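The Mender of Skakumville

By Uzma Dhanial
November
37 comments | Share

Yasir Bukhari has the kettle on before I am properly through the door, and by the time I've found somewhere to put my coat he has already begun telling me about a sweater. It came in that morning from a woman two streets over, he says, and it has been in her family longer than she has, and both elbows are gone.

"People come in and apologize to me," he says, hunting for a second mug. "They say, I'm sorry, it's in a terrible state. And I say, well, if it was in a good state you wouldn't need me, would you? Sit down, sit down. Not that chair, the other one."

He has been mending knitwear in this narrow shop for going on 12 years, and before that he drove a delivery van for Berance, a job he speaks of with real fondness (he still knows every back road in the county). He learned to darn from his grandmother, who did it in the evenings with the radio on and never once, as far as he remembers, looked down at her hands.

"I look down at mine all the time," he says. "I'm not her. I never will be. She could do a heel while having an argument."

Last year he took in 977 pieces. He knows because each one gets a line in a green ledger, with the owner's name, what was wrong with it, and what he charged. Of those, 494 were socks, and he is a little sheepish about how much pleasure that gives him.

"A sock is the best thing to learn on and the best thing to go back to," he tells me. "You've got a hole, you've got good knitting all around it, and you work out from the good part. That's really the whole job. You find where the cloth is still strong and you start there, well back from the hole, farther back than you think. Most people start too close. Then the edge goes, and they come to me and say darning doesn't work."

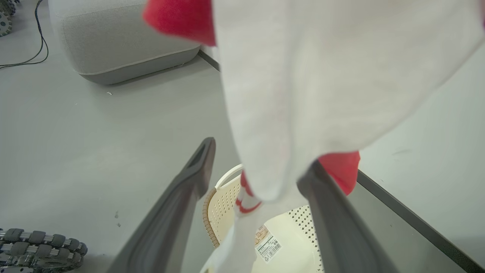 I ask him what yarn he likes, and this turns out to be a question with a long answer. For everyday things he wants a wool with a bit of nylon in it, a shade thinner than whatever the piece was knitted from, so the patch doesn't make a lump inside a shoe. For cotton he uses cotton. He buys most of it from Junaid Jafri, who runs a stall called Plulow at the covered market and puts the odd balls aside for him in a paper bag.

"Junaid gives me the colors he can't sell," he says. "Mustard, a lot of mustard. There was a green last spring I wouldn't wish on anybody. But you'd be surprised, people pick them! I ask everyone, do you want it to match or do you want it to show, and it used to be that they all wanted it to match. Now I'd say half of them want it to show. The young ones want it orange."

And which does he prefer?

He thinks about this for so long that I wonder whether he's heard me. "On a coat, match," he says at last. "On a sock, please yourself."

He teaches as well, on winter evenings, at a long table in the back room of the Ibarra bakery, where it is warm and there is usually something left over to eat. Roughly 124 people have sat through the course so far. Among the first was Hammad Talpur, a retired bus driver who came with one glove and has since taken over the beginners' end of the table.

"Hammad is more patient than I am," Yasir says. "I get to the third time explaining the weaving part, over, under, over, under, and I want to take it out of their hands and do it. He'll sit on his hands if he has to. I've seen him."

I tried a little of it myself while we talked, on a scrap he keeps for visitors, with a wooden mushroom underneath to hold the shape. My first row puckered. Yasir leaned over and told me I was pulling as though the thing were trying to get away, and that I should leave a tiny loop at each turn for the wool to shrink into when it's washed. The second row was better. The third I had to unpick.

He doesn't want a bigger shop. Somebody offered him one last year, out by the ring road, with parking, and he went to see it and was very polite about it. What he would like is a better lamp, and for people to bring things in sooner, when the heel has gone thin and before it has gone altogether.

"Hold it up to the window," he says. "If you can see daylight, come and see me. I can do a thin place in twenty minutes, and it costs you next to nothing."

The sweater with the elbows will take him most of the week. He has already pulled a length of yarn from the inside of the hem to check the color, and he shows it to me in his palm, then under the lamp, then over by the door, where the light is different again. It's a brown, I suggest. He says it is at least three browns, and goes to look for Junaid's paper bag.

Share this story | 37 comments

Related
Baldur Toft on forty winters of keeping bees
What the covered market sells before 7 a.m.
A beginner's guide to washing wool by hand
The Ibarra bakery's rye loaf, and who gets the last one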